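트론다태크, 소규모 공방·작업실용 바닥 관리 서비스 '추키네' 내년 4월 정식 출시

콘크리트 바닥 진단부터 보수, 사후 점검까지 한 번에… 시범 운영 신청 접수 시작

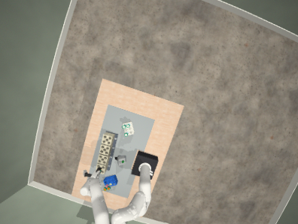

콘크리트 바닥 위에 목재 작업대를 둔 작업실을 위에서 내려다본 렌더링 이미지. (자료제공=트론다태크)

[2022년 12월 13일] 시설관리 전문기업 트론다태크(Trondatach)가 소규모 공방과 작업실을 위한 바닥 관리 서비스 '추키네(Cukine)'를 내년 4월 정식 출시한다고 밝혔다. 정식 출시에 앞서 시범 운영 참여 업체 모집도 시작. 신청은 회사 홈페이지에서 가능하다.

추키네는 콘크리트 바닥을 쓰는 작업 공간이 대상이다. 도예, 목공, 금속공예, 가죽공방, 소형 인쇄소, 자전거 수리점 등. 면적 270㎡ 이하면 업종에 관계없이 신청할 수 있다. 그보다 넓은 곳은 별도 상담.

■ 왜 바닥인가

대형 공장이나 물류센터는 정기 계약으로 바닥을 관리한다. 작은 공방은 사정이 다르다. 얼룩이 번지고 먼지가 일어도 그냥 쓰는 경우가 많다. 업체를 불러도 면적이 작다고 견적을 안 내주거나, 기본 출장비가 공사비만큼 나오기도 한다.

트론다태크가 올해 고객 상담 기록을 정리한 결과 바닥 관련 문의는 총 1291건. 그중 600건이 소규모 작업실에서 들어온 문의였다. 가장 많이 나온 내용은 분진, 그 다음이 기름 얼룩과 미세 균열이었다. 공사 기간 동안 작업을 쉬어야 하느냐는 질문도 많았다고 회사측은 전했다.

슬라비차 셰후(Slavica Shehu) 트론다태크 서비스개발팀장은 "문의는 계속 들어오는데 보내드릴 상품이 없었다"며 "기존 상품을 줄여서 파는 방식으로는 답이 안 나와서 장비 구성이랑 작업 순서부터 다시 짰다"고 말했다.

■ 서비스 구성

서비스는 진단, 보수, 점검 세 단계로 진행된다.

진단: 담당자 한 명이 방문해 표면 경도, 함수율, 균열 폭을 측정한다. 결과지는 방문 다음 날 이메일로 발송. 진단만 받고 끝내도 된다. 이 경우 진단비만 청구.

보수: 균열 충전, 얼룩 제거, 표면 강화제 도포. 전체를 한 번에 비우지 않고 구역을 나눠 작업하는 것이 기본이다. 무거운 작업대나 가마처럼 옮기기 어려운 설비는 그대로 두고 주변부만 시공할 수 있다. 단 설비 아래쪽은 보증 범위에서 빠진다.

점검: 보수 후 6개월, 12개월째에 방문. 마모가 심한 구역은 부분 재도포를 해준다. 첫 번째 재도포는 무상, 그 뒤로는 재료비만 받는다.

강화제는 협력사 소프티치(Softić)가 공급하는 수성 제품을 쓴다. 무광, 반광 두 가지. 색을 입히는 제품이 아니라서 기존 콘크리트의 색조와 무늬는 대체로 남는다. 다만 오래된 얼룩은 완전히 지워지지 않을 수 있어 진단 때 미리 시험 도포를 해보고 결정하도록 했다.

데스피나 리스티치(Despina Ristić) 소프티치 기술지원 담당은 "공방마다 바닥에 떨어지는 게 다 다르다. 유약, 톱밥, 절삭유, 염료까지"라며 "제품 하나로 다 해결된다고 말씀드리지는 않는다. 시험 도포를 꼭 먼저 해보시라고 권한다"고 설명했다.

■ 야간 시공, 주말 시공

영업 시간을 피해 야간이나 주말에도 시공이 가능하다. 야간 할증은 있음. 할증률은 지역별로 달라 견적서에 따로 표기된다. 소음이 나는 연마 작업은 건물 규정에 따라 낮 시간으로 옮겨질수 있다. 상가 건물 입주 업체는 신청 전에 관리사무소에 작업 가능 시간을 확인해 두면 일정 잡기가 빠르다.

시공 후 보행은 다음 날부터, 무거운 설비를 다시 놓는 것은 사흘 뒤부터 권장한다. 겨울철이나 지하 공간은 하루 이틀 더 걸릴 수 있다.

■ 시범 운영 안내

시범 운영은 정식 출시 전까지 진행된다. 참여 업체에는 진단비 전액 면제, 보수 비용 일부 할인 혜택. 대신 점검 때 바닥 상태 기록과 간단한 설문에 협조해야 한다. 기록은 서비스 개선용으로만 쓰이고 상호명은 공개하지 않는다.

신청시 필요한 것: 공간 면적, 층수, 업종, 바닥 사진 두세 장, 희망 시기. 임차 공간은 임대인 동의서가 추가로 필요하다. 양식은 홈페이지 자료실에 있다.

선정 결과는 개별 연락. 신청이 몰리는 지역은 다음 차수로 넘어갈 수 있다고 한다.

정식 출시 후 요금은 면적과 바닥 상태에 따라 책정되며 세부 요금표는 출시 시점에 공개할 예정이다. 진단과 보수를 함께 계약하면 진단비는 보수 비용에서 빼준다. 부가세 별도.

셰후 팀장은 "시범 운영에서 나오는 불만을 최대한 많이 듣고 싶다"며 "특히 일정 부분은 저희가 아직 자신이 없어서 현장 의견을 받아 고칠 생각"이라고 덧붙혔다.

■ 트론다태크 소개

트론다태크는 상업 시설과 작업 공간의 바닥, 벽체, 방수 관리를 하는 시설관리 기업이다. 현재 900곳의 사업장과 정기 관리 계약을 맺고 있다. 진단 장비와 시공 인력을 직접 운영한다.

문의: 트론다태크 서비스개발팀 홍보 담당
취재용 이미지와 서비스 안내서는 홈페이지 보도자료 게시판에서 내려받을 수 있음. 이미지 사용 시 출처 표기 부탁드립니다.

(끝)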